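Eval notebook, Wilgate housing grants, September

Started the day by merging the grantee spreadsheets. Again. Of the groups that report to us, two still define "household served" as "person who came through the door," so a family of five at the Yilma tenant clinic counts as five households and presumably five rents. Raw total was 1,693. After I collapsed the duplicates by address it dropped to 760, and I can already hear the funder call.

Checked the merge by hand on the first page of records. Two false matches, both in the same building, both with no apartment number. Kristýna says the intake form has a box for the apartment number. It does. It's on the back.

Remigiusz wants to report both totals side by side and let the reader decide. I told him the reader will decide on the bigger one. We left it there until Heike is back on Sunday night and can be outvoted in person. 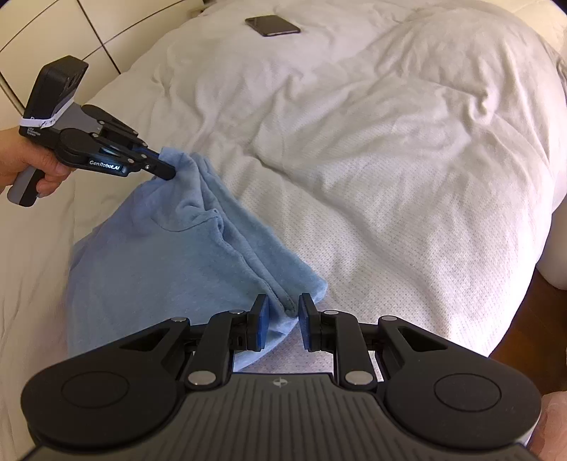
Afternoon: follow-up survey. Memside exported the answers with the "still in same home" column turned into dates, so everyone who ticked 1 has apparently been housed since January 1, 1900. Great outcome, hard to defend. Nyokabi wrote a fix, ran it on the test file, then on the real one. Old export kept in the folder called OLD, next to OLD2 and OLD_REAL.

Open question from Raghda: do we count people who moved out for a better place as a loss? Under the current wording, yes — a tenant who buys a house is a failure of the program. She is drafting a third answer choice. Grarkora's people have to sign off on it before the next round goes out, so I've stopped guessing at the mailing date.

To do:
Ask Yilma for apartment numbers, nicely
Rerun the merge with the new match rule
Move that box to the front of the form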